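Home | Hallway | Shelving | Shoe Racks | Care Advice | Contact

Stuneck Shoe Rack, Wood and Metal

04/06/2004 – by Moushumi Majumder

The Stuneck is a rack for the hallway or the bedroom, for families who take off their shoes at the door. The boards are of light wood with the grain left visible, and the posts are dark metal. A thin grey metal band goes along the front of the top board, so the edge is protected when you put down your bag or keys.

Under the top board there is a lower shelf for slippers and slides. Below this shelf we left the floor free – you can put there a second row of footwear, and it is also easy to reach with the vacuum cleaner. The posts stand directly on the floor and are suitable for carpet. On a thick carpet please check after one week that the rack is still level, and tighten the screws again if it is necessary.

Order number: 669
Screws in the bag: 14
Key for the screws: included

The assembly takes one person less than an hour. Please put in all the screws by hand first, and tighten them only when both shelves are in place. Many customers tighten the first post too early and then the second one does not fit.

For cleaning, use a soft cloth with a little water. Do not put very wet shoes directly on the wood – let them dry on a mat before. Wide slides can come a little over the front of the lower shelf, this is normal and they do not fall if the strap side is placed inwards.

The rack can be collected in our Presgate shop or delivered. The next delivery from the workshop will be in October.

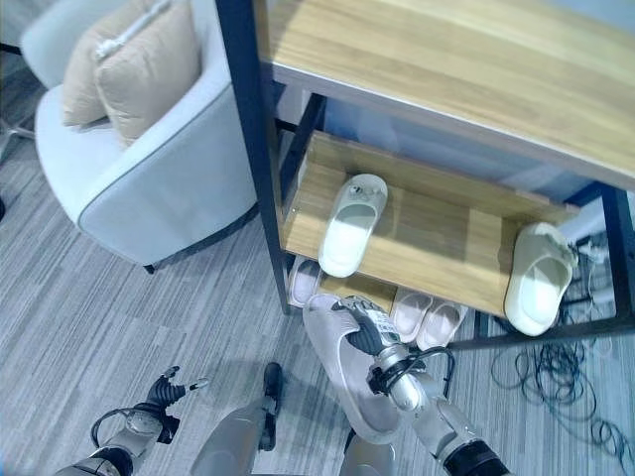
Anoma Debnath wrote to us that she keeps the guests' slippers on the shelf and the children's underneath, and would like to buy a third board if we ever sell it separately.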